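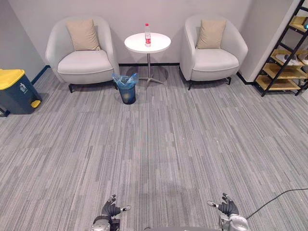 **Ticket 2380: Lounge round stops at the pedal bin, staff finishing it by hand**

Site: Vallside, ground floor lounge
Unit: Barredo, two-arm
Opened by: Facilities desk
Handled by: Molville support
Opened: Oct 2, 2025
Priority: Normal
Status: Monitoring

## Reported problem

The unit does the lounge round after lunch. The round is: collect bottles and cups, bag the trash, drop the bag in the yellow-lidded pedal bin, put a fresh liner in the small wastebasket by the table. It gets through the first part without trouble. At the pedal bin it stops with the bag in its left hand and waits for help.

The help request goes to the cleaning team's shared phone. Whoever has the phone is usually two floors up by then, doing the work the round was supposed to free them for. They walk down, take the bag, clear the message and walk back up. One cleaner wrote on the shift sheet that the old way was faster, because you only went to the lounge once.

Please fix the bin step or take it out of the round.

## Checked so far

1. Restarted the unit and ran the round again. Same stop, same place.
2. Confirmed the lid opens and closes freely when a person steps on the pedal. The bin is fine.
3. Read the event list. The message is "target not reached," followed by "waiting for operator" after 90 seconds.
4. Compared the bin's position with the saved map. On the map it stands clear of the partition. In the lounge it had been pushed right up against it, in the corner past the armchair. With the lid opening against the panel, the unit plans for more room than it has and gives up.
5. Watched the approach at the bin. Left hand has the blue bag, right hand is open and low, near the pedal. The lid is still closed.

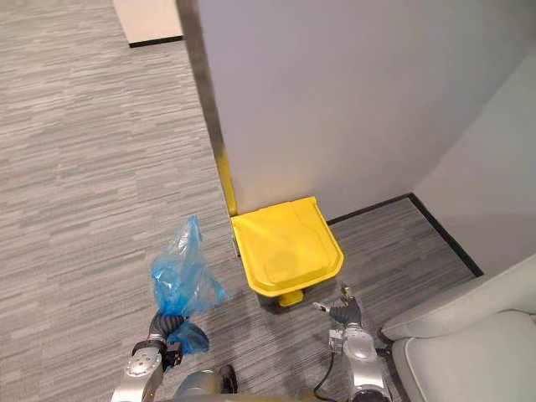
6. Asked the facilities desk who moves the bin. Answer: the evening vacuuming. The carpet gets done along the baseboard, the bin is pulled out and then pushed back as far as it will go. This is how it has been done for years and nobody on that shift had been told the position mattered.

## Change made on the unit

Loaded the revised bin step from work order 3780. The unit now looks for the bin again when it gets to the corner instead of trusting the saved spot. If the lid can't be opened, it sets the bag down beside the bin, logs it and carries on with the round. It no longer waits for an operator at that point.

Also changed the order of the round. Table items are done before the final trip to the bin, so a failed drop doesn't leave bottles standing on the table.

## Change made on site

The facilities desk agreed to mark the bin position with tape on the carpet, one strip at each front corner. Evening shift has been asked to put the bin back on the tape. They asked for it in writing with a picture of the right position and that request is fair. Facilities desk to post it inside the supply closet.

The desk also asked whether the bin could simply be fixed to the floor. Not recommended. The liner has to be changed from above and the bin has to come out for that.

## Retest

Ran the round 2 times with the bin on the tape. Both drops completed.

Ran it once more with the bin shoved back against the partition. The unit left the bag beside the bin and finished the round. One low-priority note went to the shift sheet, and the phone did not ring.

Open point from the retest: bottles with something left in them. The unit picks them up without trouble but has no rule for emptying them. Until now it has bagged them as they are, and the evening shift has been complaining about heavy bags and the occasional leak. Requested behavior from the cleaning team: cups go in the bag, part-full bottles stay out of it. With the bag on the floor by the table, the unit can hold the bottle upright and carry it separately to the pantry counter.

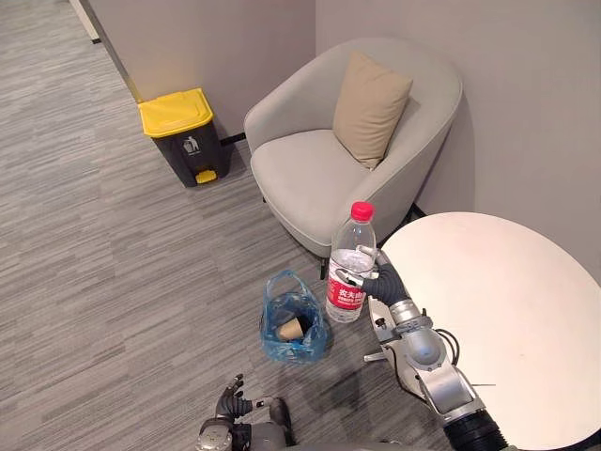
## Notes from the cleaning team

Copied from the shift sheet, lightly shortened.

- "If it's going to leave a bag on the floor, fine, but tell us before we start, not during."
- "People have stopped taking their own cups back since it started. They think it's handled. It's more cups than before."
- "Can it skip the shoes on the shelf. Somebody is going to blame us if they go missing."
- "I don't mind it. I mind the phone."

Reply from support: the shelf is already outside the pick area and will stay that way. The cup question isn't something we can change on the unit. Passed to the facilities desk, who will raise it with the teams that use the lounge.

## Still to do

- [x] Revised bin step loaded
- [x] Round order changed
- [x] Operator call removed for failed bag drop
- [ ] Tape on carpet (facilities desk)
- [ ] Written note for evening shift (facilities desk)
- [ ] Rule for part-full bottles (Molville support)
- [ ] Move help requests from the shared phone to the shift sheet for everything except a blocked walkway
- [ ] Check whether the Clurbridge site has the same bin against the same kind of partition, and load the revised step there if so

Ticket stays open until the bottle rule is loaded and the evening shift confirms the bags are lighter.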